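Home Guides Kitchen Worktop care Contact

4. Looking after your Hiltska worktop in the first month

Congratulations, the hard part is over! Your new worktop is in and the fitters have gone home, so all that remains is to give the surface a good start in life. Put the kettle on and read this section through once before you begin.

4.1 First clean

1. Leave the sealant along the wall alone for 40 hours. It may feel firm well before then, but please be patient with it.

2. Wipe away any dust with a soft, dry cloth, working from the back towards you. Fitting dust is gritty stuff, and a wet cloth will only drag it about.

3. Mix a small squirt of washing-up liquid into a bowl of warm water and go over the whole top, corners included.

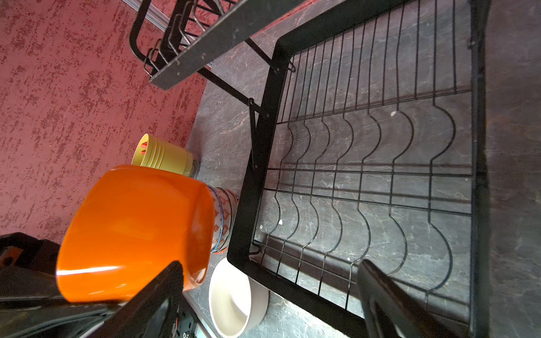 4. Rinse with clean water and dry with a fresh tea towel. If you see smears once it has dried (darker colours do show them, I'm afraid), repeat this step with slightly warmer water.

CAUTION: Never use scouring powder, wire wool or oven cleaner. Dull patches caused by these can't be polished out at home.

4.2 Oiling or sealing

Hiltska tops leave our Civenitz workshop already sealed, so you needn't do anything at all for the first year. After that, one thin coat of Gretness sealer every May will do nicely.

5. Clear everything off the worktop, and do be thorough about it, toaster and all.

6. Pour 2 teaspoons of sealer on to a lint-free cloth and spread it in small circles, keeping a window open as you go.

7. Leave it overnight before you put anything back. Racks and trays with metal feet are best stood on a mat for the first few days.

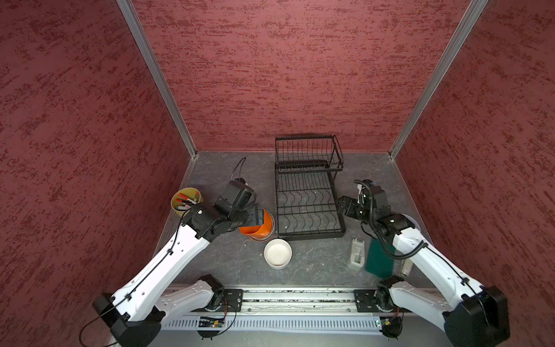 4.3 Hot pans and heavy things

NOTE: Always use a trivet, even for a pan that has been off the hob for a while. Lift heavy appliances into place and avoid sliding them, particularly near a join.

If a join opens up or a corner lifts, ring Mirjam Auer on extension 244 and she'll gladly talk you through it.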